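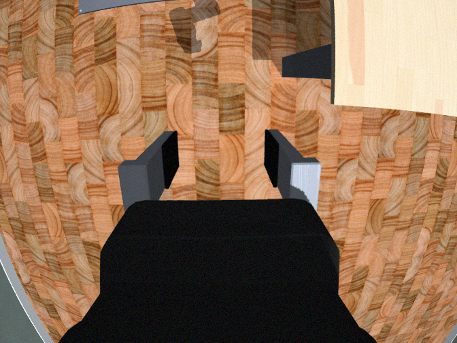 Verkell Examination Portal

The Verkell Examination Portal is an online system for the registration of school candidates and the handling of examination records in the district of Verkell. It is used by public and private secondary schools that enter students for the district leaving examination. The portal replaced a paper procedure in which each school filled in a nominal roll by hand and sent it to the district examination office. It covers candidate registration, fee records, assignment to examination centers, issue of admission cards, entry of internal marks and publication of results.

The portal does not deliver examinations. Written papers are printed and answered by hand, and practical work is assessed at the school or at a designated center.

Background

Before the portal was introduced, registration was carried out on a four-part form. One copy stayed with the school, one went to the candidate, and two were sent to the examination office, where names and subject codes were typed into a local database. Spelling differences between the school register and the typed record were a common cause of corrected certificates. Corrections required a signed letter from the head of the school and a copy of the birth record, and could take a full term to complete.

The first version of the portal was opened to 13 schools as a trial. It handled registration only. Results for the trial schools were still sent on paper. In its first full registration period, when all affiliated schools were included, the portal received 3,411 candidate entries. Marks entry and admission cards were added in later versions.

The software was supplied by Gornix under a maintenance agreement with the district. The candidate database is held separately from the public results pages, so that heavy traffic on the day results are released does not affect school accounts.

School accounts

Each affiliated school is given a school code and one main account. The main account belongs to the head of the school and cannot be shared. From it, the head may open up to four staff accounts with limited rights. A staff account can be set to one of the following roles:

Registration entry
Fee record entry
Internal marks entry
View only

A staff account cannot submit a final list. Submission is possible only from the main account and requires a code sent to the registered telephone number of the school. When a head leaves the post, the account is closed and a new one is opened for the successor. The records entered under the old account remain attached to the school code.

New schools apply for affiliation on paper. The account is opened after affiliation has been granted, and the school can register candidates from the next registration period onward.

Candidate registration
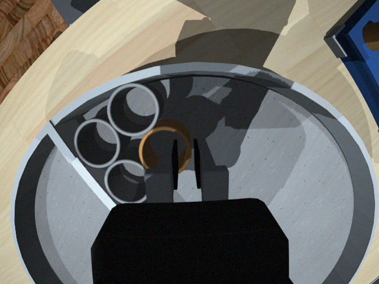 Registration opens in September and closes in November. A school enters each candidate once, at the start of the final two years of study. The record carries forward to the second year, when only changes need to be entered. The required fields are full name, date of birth, names of parents or guardians, home address, language of instruction and chosen subjects. A passport-style photograph and a scanned signature are uploaded as separate files.

The name must match the school admission register. The portal does not check the name against any outside record, and the school is responsible for its accuracy. Duplicate entries are detected by comparing name, date of birth and parent name. Where two entries match, both are held until the school confirms which one is to be kept.

Subjects are selected from a fixed list of codes. Some combinations are blocked, either because the papers are held at the same hour or because the content overlaps. A school can offer only those subjects for which it has been approved. If a candidate chooses a subject that the school does not teach, the entry must be made as a private candidate through the center at Cenier.

After all entries are complete, the school prints a check list. Each candidate reads and signs the relevant line. The signed list is kept at the school until results have been published. The final list is then submitted, and the records are locked.

Corrections

A correction period opens in January. During this period the main account can change the spelling of a name, the date of birth, the photograph and the subject codes. A change to more than one subject requires approval by the examination office. After the period ends, corrections are made only by written request.

A correction made after the admission card has been issued cancels the card. The school must print a new one and destroy the earlier copy.

Fees

The portal records fees but does not collect them from families. Schools collect the amount due and pay it to the district by bank transfer. The transfer number is entered in the portal and matched against the bank statement by the examination office. A list with an unmatched transfer number is marked as pending, and admission cards for that school are not released until the status changes.

Late entries are accepted for one week after the closing date on payment of an added charge. Fee exemptions are entered by category code, with a scanned certificate attached.

Admission cards and centers

Centers are assigned by the examination office, usually by distance from the school. Candidates from Lahtinen and the northern schools are divided between two centers owing to limited seating. The admission card shows the roll number, the center code, the subjects and the hours of each paper. Morning papers begin at 9:30 a.m. Cards are released to the school account, and each card must be stamped by the school before it is handed to the candidate.

Internal marks

Marks for practical work and projects are entered by the school after the practical period. The portal accepts whole numbers only. Absence is entered with a letter code, and a blank field is not accepted. Marks may be saved as a draft any number of times before submission. Once submitted, they can be reopened only by the examination office, and the change is written to a log that shows the account, the time and both values.

Publication of results

Results are published in June. A candidate can view the result on the public page by entering the roll number and date of birth. Schools receive a full table for all their candidates, together with a summary by subject. The page copy is provisional, and the printed certificate remains the valid document for admission to further study.

Applications for rechecking of answer books are made through the school account. The recheck covers addition of marks and unmarked answers. It does not include a second reading of the whole answer book. Revised results replace the earlier entry on the public page.

Access and support

In the first full period, 98 percent of entries were made by the schools themselves. The remaining entries were made at a help desk in Cenier, which serves schools without a reliable connection. These schools bring the completed roll on paper, and the entries are made in the presence of a staff member from the school. The help desk is open on working days during the registration and correction periods, and until 7 p.m. on Thursday.

See also

District leaving examination (Verkell)
Private candidate registration
Internal assessment
School affiliation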